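Diltis wrist camera kit for two-arm kitchen robots

The Diltis kit adds one small camera per wrist to a two-arm machine that already carries a head camera. It was drawn up at Barbier for work at counters and sinks, where the head view loses whatever sits under the lip of the worktop. A kit is 2 cameras, 2 brackets, the cables and a strip of ties. Part number 964.

Fitting takes 15 minutes per arm with the power off. Slide the bracket over the wrist flange, start all the screws by hand, then tighten them in a cross pattern. Run the cable along the outside of the forearm and leave a loop at the elbow – a cable pulled tight there will wear through at the first bend.
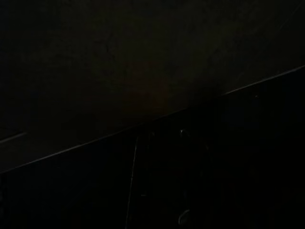

Wrist view first, then two head views of the sink.

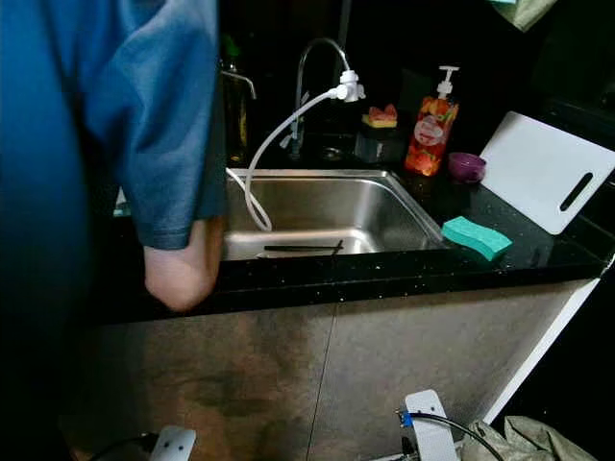
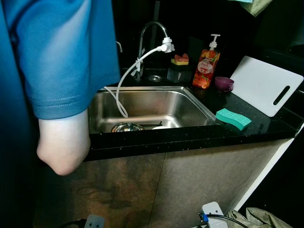 Exposure is set separately for each camera. Out of the box all of them are on automatic, and over black countertops the wrist units tend to hunt. Switch the wrists to manual, hold the gripper over the darkest part of the work area and raise the gain until you can follow the counter edge from one side to the other. Leave the head camera on automatic unless there is a window behind the counter.

Cleaning

Wipe the lens covers with a damp cloth after every session near water. Dish soap leaves a film that shows up as haze, so rinse the cloth first. Do not spray anything at the wrist. The housings will take splashes but the connectors will not.

Check the bracket screws every 700 hours. Valentin Leclerc in our workshop replaces the cable at the same time, and we suggest you do too if the arm works over a sink.

Known issues

Brackets shipped before June have a sharp inside corner that can mark the cable jacket. Send Solange Langlois a photo of the bracket and she will mail a replacement pair free of charge.

Spare covers and cables ship from Piltcombe. For flanges other than the standard one, ask for the adapter ring when ordering.

Page updated 14 March 2024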